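Rental inspection walk-through, my version with comments

The council passed the rental registration ordinance in November, 241 pages of staff backup and all, and the part people keep emailing me about is the city's inspection checklist. It's a two-page form with boxes marked Pass, Fail and N/A and almost no room to write anything. So I went through my own unit at Chowdary Court with the form in my hand, and these are the items in the order the city prints them, with my results and whatever I felt like saying. (I rent, I'm not an inspector, and I'm not a lawyer. Tiina Suominen from the tenants' council read it over and fixed two things I had wrong.)

ENTRY AND COMMON HALL

1. Building number visible from the street
Pass. Ours is brass on brown brick, so at night I'd call it a generous pass. The code wants contrast. If yours is like mine, write "low contrast" in the margin, the inspector is allowed to read the margin.

2. Hall lights working on every floor
Fail. Second floor back stairwell has been out for weeks. I reported it through Clernix, the portal Billico makes us use for repairs, and it says "closed – resolved." I reported it again standing in the dark. Keep your ticket numbers! Mine is 1361 and I now know it by heart.

3. Exit doors open from inside without a key
Pass. Try all of them, even the one by the trash room you never use.

4. Halls and stairs clear
Pass the morning I looked, fail by dinner. Bikes, mostly, and one very nice stroller. The form doesn't say what to do about things that come and go, so I wrote down the time I checked – 9:15 a.m. – and left it there.

SMOKE AND CARBON MONOXIDE

5. Smoke alarm in each bedroom and outside sleeping areas
Pass in the bedroom, fail in the hallway, where there's a mounting plate and no alarm. I'd lived here so long I'd stopped seeing it. Look up.

6. Alarms sound when tested
Pass. Warn your neighbors first. Warn your dog too, for all the good it does.

7. Alarm age
The manufacture date is on the back, so you have to twist it off. The ordinance says ten years from that date and not from when it was installed, and Heikki Heiskanen on our floor got caught by exactly this. His looked brand new.

8. Carbon monoxide alarm where there's a gas appliance
N/A for me, all electric. The buildings on the Nadeo Street side have gas furnaces, so if you're over there please don't skip it.

KITCHEN AND BATH

9. Hot water
Pass. The form has a line for temperature and I used a meat thermometer, which Tiina says is fine for our own notes. The inspector brings a real one.

10. Outlets near water are GFCI protected
Kitchen pass, bathroom fail. Press Test, the power should cut, press Reset, it should come back. My bathroom one clicks and does nothing. Stop using an outlet that does that and report it right away, inspection or no inspection.

11. No active leaks under sinks
Pass. I put a dry paper towel under the trap overnight and it was still dry at breakfast. A low-tech trick from my mother.

12. Working exhaust fan or window in the bathroom
Pass, barely. It's loud and it holds a square of toilet paper up against the grille for a second or two.

BEDROOMS AND WINDOWS

13. Every bedroom has a window you could climb out of
Pass. It has to open without tools, and bars need a quick release on the inside. Meenakshi Bangera asked at the public hearing what happens when the window is painted shut, and staff said on the record that it's a fail. Write that down if your landlord argues.

14. Furniture not blocking the window or the heater
My own fault, fail. I had the bookcase across half the baseboard heater. Moved it, vacuumed, changed the box to Pass and felt very smug. Same goes for curtains and couch covers hanging over a baseboard.

15. Locks on ground floor windows
N/A, I'm on three.

OUTSIDE

16. Handrails solid
Fail on the rear steps. It moves when you lean on it. Kauko Koskela spoke to the council about this same rail before there was an ordinance at all, and I would really love for it to be somebody's job now.

17. Trash area has lids and isn't overflowing
Pass. See item 4 about time of day.

WHAT HAPPENS NEXT

Give the sheet to the landlord first and keep a copy. Under the ordinance they get 30 days for ordinary items and 24 hours for the serious ones (no heat, no working smoke alarm, exposed wiring, blocked exit). After that you can ask the city for a visit, and asking costs you nothing. The owner pays the re-inspection fee, $400 per building, and may not pass it along as a charge on your rent. If a line shows up on your bill that looks like it, send it to me or Tiina.

The part I'm less happy with is how few visits there will be in the first year. Staff told the council they can get to 554 units with the inspectors they have. Council Member Floarea Matei asked for two more positions and got a promise to look at it in the midyear budget, so if you want to write to anyone, write about that. Short letters are fine. Say what building you're in and which item failed.

I'm also told the form is being translated, and that the next printing will have a bigger comments box. Until then, staple a sheet of notebook paper to the back and number your comments to match the items. It's what I did, and the clerk at the counter took it without blinking.

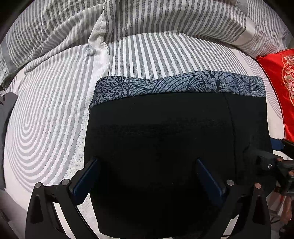 One more thing about the appointment itself: you can be home for it, and you can have a neighbor there with you. They have to give you 48 hours' notice in writing, and a note through Clernix counts only if you signed up for electronic notices. I didn't, so mine has to come on paper. Check which one you picked before you go hunting for it in the mail.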